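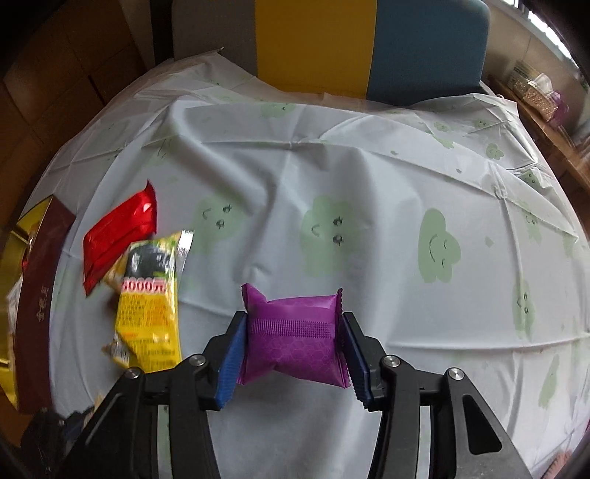 Saturday, February 23, 2019

I've been putting off writing up the Saha, mostly because I wanted to like it more than I do. It's the paired gripper kit that Loscombe started selling in January: two hand-held grippers, a camera for each, and a subscription that promises to turn your demonstrations into something a robot arm can copy. The kit costs 2,489 and the subscription is on top — a detail you'll find on the fourth page of the order form.

Let's start with what's decent. The grippers are solid. The linkage moves without slop, the screws stayed tight, and the ribbed pads hold a slippery snack packet well enough if you squeeze it by the ends. Take it across the middle and it skids. The brochure says "handles any household item", and I'd love to meet the household.

My test job was packing sweets and snacks into a tin, which sounds easy and is the sort of thing Loscombe shows off on its website. Shiny foil is a nuisance for cameras, and a shiny tin is worse. I recorded 230 goes over a few evenings and the software threw out 27 of them with the message "tracking quality low". It didn't say which part was low, or what I might do about it. I moved a lamp. I have no idea if that helped.
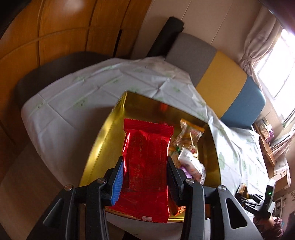 Can you use the recordings without paying for the subscription?

You can export them, but only as plain video. The gripper opening and the position data stay on Loscombe's side until you pay, and for me those were the whole point of buying the thing.

Hauke Mühlbauer, who had the older Belari kit before this, thinks I'm being harsh and that 230 is far too few to judge anything by. He may be right. The manual suggests about 3,000 for a "confident" result, though it's vague on what confident means, and my wrist was sore well before then.

I wrote to support and got a polite reply from Somtochukwu Iyamu, who said a full export is "being looked at". No date. I've kept the kit but cancelled the renewal, and I'll try the same job at the Firnville workshop next month with duller packaging.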